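December, evening

Slept badly and got up at five. The street was quiet except for the bakery van. Made coffee and finished the letter to the landlord about the heating, two pages by hand, which is probably one more than he will read. The radiator in the back room has been cold for 17 days.

Walked down to Paiva before work to pay the water bill. The clerk wanted 200 exactly and had no change, so I went across to the kiosk and bought stamps I didn't need. Bhavana Suvarna was in line there. She is moving to Lotirberg after the holidays and asked if I wanted her bookshelf. I said yes, then remembered the stairs.
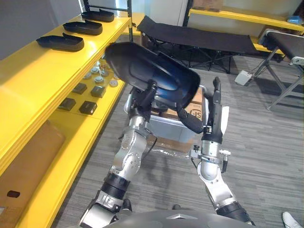
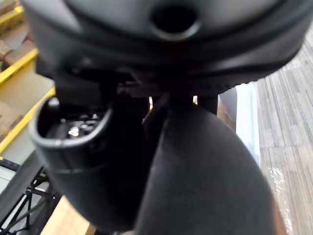 Lunch was soup again. In the afternoon I called my sister. Dad's knee is better and he has started going to the pool twice a week, mornings only. He still won't use the cane. She wants me to come on the early train and stay through New Year. I told her I would look at the fares, and then I didn't look.

Snow started at four and had stopped by the time I left. The bus to Werar was late and I stood the whole way. Bought onions, rice, and a light bulb for the hall. The bulb is the wrong size.

Read for an hour after supper. I need to measure the stairs tomorrow and call Bhavana before she gives the shelf to somebody else. Still no heat in the back room, so I've moved the plants into the kitchen.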